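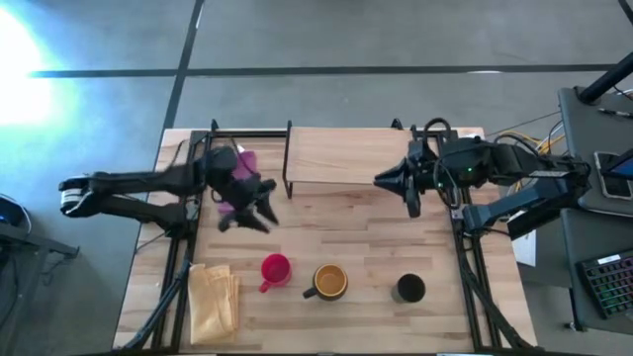

Figure 1. Top view of the work table, with the pink cloth in the left gripper and the three cups in the front area.

Two-Arm Table Tidying in a Shared Workshop
Yasmine Younis and Ashraful Biswas
Project report, December 16, 2025

1. Aim of the project

We wanted to build a small station with two robot arms which can tidy a table: pick up a cloth, move it, and place mugs on a raised shelf. The work was done at the Rurkmont shared workshop, where we have had a bench since August. We call the station Parkora.

2. The build

The arms are fixed to black metal rails on both sides of a wooden tabletop. Between the rails, at the far end, stands the low wooden shelf on thin metal legs. Our first shelf was higher, but the left arm touched its edge on the way back, so we cut the legs shorter by 12 mm. The cables gave us more trouble than the arms. On the right side they are looped over the body of the arm, and this is still not a good solution — when the wrist turns far, the loops pull.

3. Method

Each arm is guided by hand through the task and the movement is recorded. We recorded 787 movements in total. For the test we made 100 runs, always with the cloths and cups in the front area of the table, but with their order changed after every 12 runs.

4. Results

The red mug was the easiest object, as its colour is easy to separate from the wood. The black cup has no handle that we could see from the top camera, so we programmed a grip around the body. The tan cloth was the hardest. Its colour is near to the colour of the table, and the program often chose a point beside the fold.

5. Remaining work

We will fasten the cables along the right rail and try a darker mat under the tan cloth. Mr Begum has also asked us to write down the calibration steps for the next group, and this part is half finished.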